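Lennox block pushing set, README

Last edit 15 Oct 2026. Read the fault section before you train on any of this. Seriously.

What it is
Tabletop pushing episodes recorded on the Lennox cell at Lurkutthorpe. One arm, straight rod for a tool, printed shape blocks on a maple board. Board sits on the pegboard table on its rubber feet. Overhead-ish colour video plus joint log plus commanded tool pose. Goal in each episode is given as a line of text, e.g. "push the green star to the blue cube".

Licence: internal Grasach use and partner labs. Ask Luminița Moldovan before passing it on.

The fault (August sessions)
Short version: tool height drifted low and the rod dug into the board. Controller didn't stop it when it should of.

Longer version. The rod is held in a Dornar collar with a grub screw. Screw backed off over a long run, rod slid down 3 mm in the collar. Controller still thought the tip was where it was at calibration, so every push was done with the tip riding on the wood. Mostly it just dragged. Twice it caught and the arm kept loading up until the operator hit the e-stop. Force limit was supposed to trip at 50 N. It was set to 100 in the config, left over from a lift test, nobody had changed it back.

No injuries. Aarne Ahonen had his hand on the stop both times, which is the rule, but he'd been reaching in to reset blocks between episodes with the arm still enabled, and that's the part that bothers us more than the scratched rod. If the board had kicked sideways his wrist was right there.

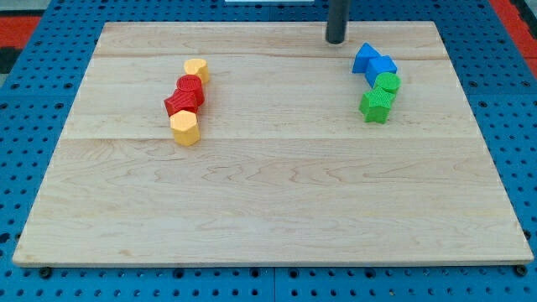 What we changed:
- Force limit back to 50 N, and the value is now written into every episode header. If the header has no force_limit field it's a pre-fix episode.
- Tip height check against a gauge block before each session and again at the halfway break. More than 2 mm out, session stops and the collar gets redone with threadlocker.
- Drives off before hands go over the board. Not paused, off. Enable light has to be out.
- Cleared the lift test config off the cell so it can't get loaded by accident.

Still open: the collar itself. Grub screw on a smooth rod is a bad idea, want a flat ground on it or a proper clamp. Drawing is with the workshop, no date yet.

What this means for the data
Episodes in /august_b are affected. Commanded z and real z don't agree, and the gap grows through the session. We can't correct it after the fact, no tip sensor. Don't use them for anything with contact in it. Colour video is fine for block detection or segmentation, we've used it for that ourselves.

/august_a was recorded before the long run and the end-of-session height check was good. Treat as clean.

The two e-stop episodes are kept in /faults with the full joint log. Torque trace is worth a look if you're working on collision detection, there's a clear ramp well before the stop. Please don't fold them into training by mistake, the folder is excluded from the default loader for that reason.

Known gaps
Timestamps on the joint log lag the video a bit after an e-stop, resync on the first motion. Text goals were typed by hand so expect the odd "cylindar". Block colours in the goals are from a fixed list, grey isn't in it even though the parser accepts it.

Questions on the recordings to Aarne, anything about access or the incident report to Luminița. Report number is in the cell logbook, not repeated here. If you find an episode outside /august_b where the rod looks like it's dragging, send the episode id to both of them adn stop using it until you hear back.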